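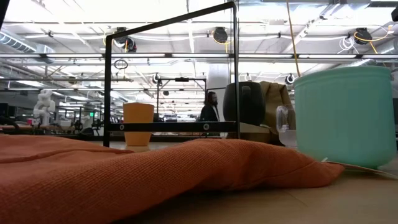
Home & Kitchen: How-To

Getting tea stains out of kitchen cloths

8 July 2023
By Kirstin Dalgleish

I love a good waffle cloth, and I love it even more when an old one comes up bright again! Start with cold water. Run it through the back of the stain, then rub in a little plain washing-up liquid and leave it for an hour.

Next, fill a bowl with warm water and stir in 100 g of soda crystals (wear gloves). Push the cloth right under and leave it for 6 hours, or overnight if you forget, as I usually do.

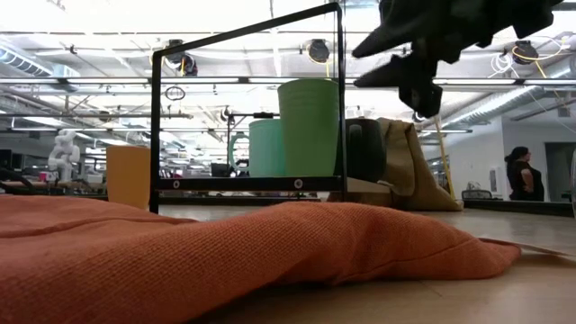

Rinse well and wash as normal, but skip the fabric softener, it makes cloths hopeless at soaking anything up. Check the stain before you go near a dryer. Still there? Soak it again – my December gravy disaster took two goes and came out beautifully.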